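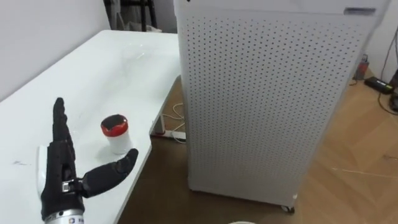

Umstellung der Graduierungsordnung zum Herbst

Ab dem Wintersemester gilt im Verbund Mondavon die überarbeitete Graduierungsordnung für Judo und Ju-Jutsu. Sie ersetzt die Fassung vom März und betrifft 158 gemeldete Mitglieder unterhalb des Braungurts. Bereits abgelegte Teilprüfungen bleiben gültig, sofern sie im Pass eingetragen und abgestempelt sind.

Geändert wurden die Wartezeiten. Zwischen Gelb- und Orangegurt liegen künftig mindestens neun Monate, ab Blaugurt sind es 12. Trainingslager in Terberg werden mit dem tatsächlichen Stundenumfang angerechnet, Tageslehrgänge nur noch mit Teilnahmebescheinigung. Die Fallschule wird bis einschließlich Grüngurt beidseitig geprüft — auch dann, wenn sie in der vorangegangenen Prüfung fehlerfrei war.
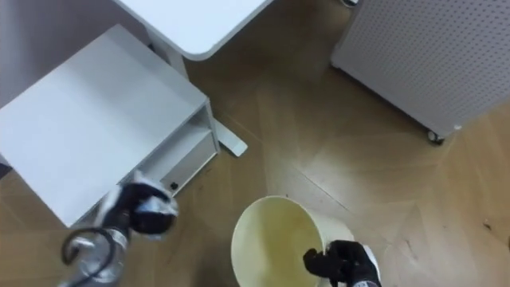
Anmeldung und Fristen

Prüfungsanmeldungen laufen ausschließlich über das Formular 707. Es liegt in den Hallen Terberg und Ochoa aus und ist vollständig ausgefüllt bei der jeweiligen Hallenleitung abzugeben. Formlose Anmeldungen per E-Mail werden nicht mehr bearbeitet. Bei Minderjährigen ist die Unterschrift einer erziehungsberechtigten Person erforderlich.

Die Prüfungsgebühr ist vor dem Termin zu überweisen. Im Verwendungszweck sind Passnummer und angestrebter Grad anzugeben, in dieser Reihenfolge. Bei Absage bis zum Vortag wird die Gebühr auf den nächsten Termin übertragen, eine Auszahlung erfolgt nicht.

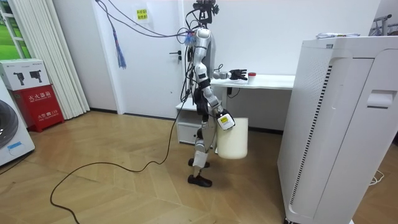
Wer zwei Grade in einem Kalenderjahr anstrebt, benötigt eine schriftliche Befürwortung der Trainerin oder des Trainers. Sie ist dem Formular beizulegen und gilt für genau einen Termin. Bei der Wiederholung einer nicht bestandenen Prüfung entfällt die Wartezeit — geprüft werden dann nur die mit »nicht ausreichend« bewerteten Fächer.

Die Wettkampfpässe für den Truvetti-Cup werden getrennt verwaltet und sind von der Änderung nicht betroffen.

Stand: 23. August 2021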